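Small controls, close up: a result from the Duvidach group

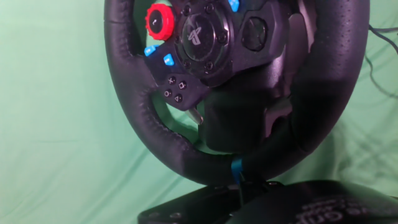
Yaowalak Onsri doubts that a view from the wrist is enough by itself, and would like to see the same test with a second, fixed view before the group moves on. That run is planned for October.

The method is simple. The policy is trained on 436 short demonstrations of reaching for dials and buttons, and it picks its next move from the wrist view alone. In 500 trials it touched the right control first in all but 8. Most of the misses came with buttons set close together — 3 were on a red dial. The write-up went out on Mar 4, 2022.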